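Paper Stock Changes for the Spring Print Run

Skarnuscombe Print Room Bulletin, 09/03/2020

The large-format room is switching its standard uncoated sheet from Tanasarn to Flurnedari beginning with the next delivery. Both are matte white stocks of the same weight. The difference is in moisture behavior: Tanasarn curls toward the felt side when humidity drops, and the winter jobs showed it. Folded maps from the February run came back with the outer panels lifting, and the registration on the second color drifted by 2 millimeters on the worst sheets.

Flurnedari has a tighter grain and a slightly cooler shade. Members who have an existing series on Tanasarn should order enough of the old stock to finish it. The two do not match side by side, and the gap widens under warm lighting. Remaining Tanasarn will be sold by the pack until it is gone.

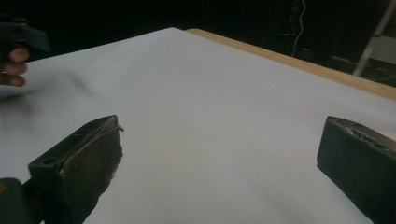
Large white sheet laid out on a tabletop, with the bare wood edge beyond it.

New stock needs to rest in the room before it goes on the press. The minimum is 12 hours, unwrapped and flat, with the grain direction marked on the back in soft pencil. Sheets left in the wrapper do not count as rested. If a job is urgent, ask at the desk for stock that has already been conditioned – there is usually a partial pack on the lower shelf.

Run lengths are also changing. The Nondo press is now set up for jobs up to 3000 impressions between plate changes. The previous limit was 2000. Long runs with heavy solids should still be split, and the blanket washed at the halfway point. Ink settings for Tanasarn will print too dark on Flurnedari. Start with the keys one step lower and pull test sheets until the density is stable.

The cutting guide by the guillotine has been updated with the new sheet dimensions. Please discard any older copies kept in job folders. Orders for the March delivery close at noon on Friday, and forms go in the tray next to the densitometer.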